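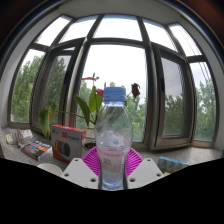

Le bow-window du salon, avec la bouteille d'eau.

Objet : Re: [Userness] Rideaux ou survitrage pour un bow-window ?

Bonjour la liste,

Je réponds dans le corps du message, comme le veut la maison, et je préviens que ça va être long (j'ai du thé et la soirée devant moi).

Le dimanche 13 avril, un abonné de la liste a écrit :

> Bonjour à tous,
>
> Nous venons d'emménager à Gritedcombe dans une maison avec un
> bow-window au rez-de-chaussée. C'est la raison pour laquelle nous
> avons craqué, et c'est aussi la pièce où l'on gèle. Les montants sont
> d'origine, le verre est simple, et quand le vent se lève on sent l'air
> passer au ras de l'appui.
>
> On nous conseille tout et son contraire : changer l'ensemble, poser un
> survitrage, mettre de gros rideaux, reboucher au mastic et ne plus y
> penser. Un artisan nous a même proposé de tout démonter pour faire une
> baie droite !
>
> Qu'avez-vous fait chez vous ? Et que feriez-vous en premier avec un
> petit budget ? Question annexe : faut-il un rail cintré ou peut-on
> s'en sortir avec plusieurs tringles ?
>
> Merci d'avance, je lis les archives depuis un moment mais je m'y perds.

D'abord, bienvenue, et surtout ne laissez personne vous faire une baie droite ! J'ai failli céder à la même proposition à Plelstead il y a quelques années, et je m'en serais mordu les doigts tous les matins au petit déjeuner. Un bow-window, ça se plaint, ça grince, ça réclame de la peinture, mais la lumière qu'on y a en fin de journée, aucune fenêtre plate ne vous la rendra. En plus, chez nous il aurait fallu une autorisation pour toucher à la façade, et l'artisan n'en avait pas soufflé mot. Renseignez-vous à la mairie avant de signer quoi que ce soit.

Sur ce que je ferais en premier : chercher les fuites. Un soir de vent, on éteint le chauffage, on promène un bâton d'encens le long des joints et on regarde la fumée. J'étais persuadé que tout passait par les ouvrants. Eh bien non, le pire venait de dessous, là où l'appui rejoint le mur, derrière une baguette que les anciens propriétaires avaient posée pour faire joli. J'ai retiré la baguette et j'ai trouvé du papier journal tassé, complètement sec et friable, et derrière, le jour. Je voyais le trottoir ! Tout l'hiver d'avant, on avait chauffé la rue.

Pour reboucher, j'ai mis un cordon en mousse dans le fond puis un mastic acrylique par-dessus, qu'on peut peindre. J'ai d'abord essayé celui de chez Chauke, sur les conseils du magasin, et je suis partagé. Il se lisse très bien au doigt mouillé, mais il a tiré une peau avant que j'aie fini le premier côté et j'ai dû reprendre à la lame. Peut-être une cartouche trop vieille, je ne leur jette pas la pierre. En tout cas, travaillez par petites longueurs, et pas en plein soleil.

Ensuite les ouvrants. Des joints à lèvre, pas de la mousse autocollante, qui s'écrase en une saison et qui finit par noircir. Il faut nettoyer la feuillure à fond, ce qui est long et pénible, surtout s'il y a des couches de peinture les unes sur les autres (attention au plomb dans les maisons anciennes : masque, chiffon humide, et pas de ponçage à sec, s'il vous plaît). J'en ai profité pour décoller les deux fenêtres que la peinture avait soudées. On peut enfin aérer, et ça change la vie de la pièce autant que le reste.

Le survitrage, maintenant. Je sais que le sujet fâche sur cette liste et que les archives de septembre sont assez animées là-dessus ! Voici mon avis, qui ne vaut que pour chez moi. J'avais demandé un devis pour un double vitrage complet en bois, cintré, petits carreaux compris : très au-dessus de mes moyens, je n'ai pas donné suite. Le survitrage en panneaux magnétiques, sur mesure, m'est revenu à 1 464 euros, bandes aimantées et livraison incluses. Avec 500 euros de plus, on me proposait un verre feuilleté contre le bruit, et j'ai dit non parce que la rue est calme. Ma moitié, qui travaille dans cette pièce, me le reproche chaque fois que passe le camion des poubelles. Donc si votre rue est bruyante, réfléchissez-y à deux fois.

Pour la pose, mesurez chaque panneau séparément. Vraiment chaque panneau, en haut, au milieu et en bas. Dans une maison de cet âge rien n'est d'équerre, et j'ai dû en renvoyer un que j'avais supposé identique à son voisin. Il ne l'était pas du tout.

Un mot sur la condensation, car vous allez forcément tomber sur quelqu'un qui vous dira que le survitrage fait de la buée. Chez moi il y en a eu le premier hiver, sur le verre d'origine, côté intérieur du sandwich. J'étais très vexé. J'ai fini par comprendre que j'avais calfeutré la pièce sans rien prévoir pour que l'air humide sorte, et qu'on y faisait sécher le linge (oui, je sais). On a déplacé l'étendoir, on ouvre en grand le matin, et je dépose les panneaux une fois l'an pour nettoyer. J'avais acheté un petit hygromètre et, au plus fort de la crise, il affichait 69 % d'humidité. Je l'ai montré à toute la famille comme une pièce à conviction. Depuis qu'on aère, je ne le regarde presque plus, et je crois même que la pile est morte.

Les rideaux : oui, mille fois oui, et par là j'aurais peut-être dû commencer vu votre budget. Des rideaux doublés, lourds, qui descendent jusqu'à l'appui si vous avez un radiateur dessous, ou jusqu'au sol s'il n'y en a pas. Ne couvrez pas le radiateur, sinon toute la chaleur part entre le tissu et la vitre. J'ai trouvé les miens d'occasion pour 100 euros, un velours d'un vert assez discutable, et je les ai fait reprendre en largeur. Le vert, on s'y fait.

Et votre question annexe : rail cintré, sans hésiter. J'ai vécu deux ans avec plusieurs tringles et des raccords d'angle, et les anneaux se bloquaient à chaque coude, si bien qu'on finissait par ne plus tirer les rideaux du tout. Il existe des rails en aluminium qu'on peut cintrer soi-même, mais faites un gabarit en carton d'abord. Je l'ai fait avec des cartons de déménagement scotchés au plafond — à garder sous le coude puisque vous venez d'emménager ! Prenez aussi le temps de repérer où sont les bois dans le plafond. Le velours pèse son poids, et les chevilles dans du vieux plâtre, j'ai donné.

Je ne sais pas trop quoi vous dire sur la peinture extérieure, je repousse la mienne depuis deux étés. Si quelqu'un ici a essayé les peintures à l'huile de lin sur des montants exposés à l'ouest, je suis preneur de retours, surtout sur le temps de séchage. On m'a raconté des choses effrayantes à ce sujet, avec des moucherons collés pendant des semaines.

Dernière chose, pour l'appui lui-même : s'il est en bois nu, passez-lui un vernis ou une bonne huile avant d'y poser quoi que ce soit. Un appui de cette taille, ça attire les pots, les tasses et tout le courrier de la maison, et les auréoles ne partent qu'au ponçage.

Tenez-nous au courant, et envoyez des photos de vos montants si vous pouvez, de près et à la jonction avec le mur. J'ai aussi gardé mon tableau de mesures et le croquis du gabarit, je peux vous les faire suivre hors liste.

Bonne soirée de Plelstead,
le propriétaire du velours vert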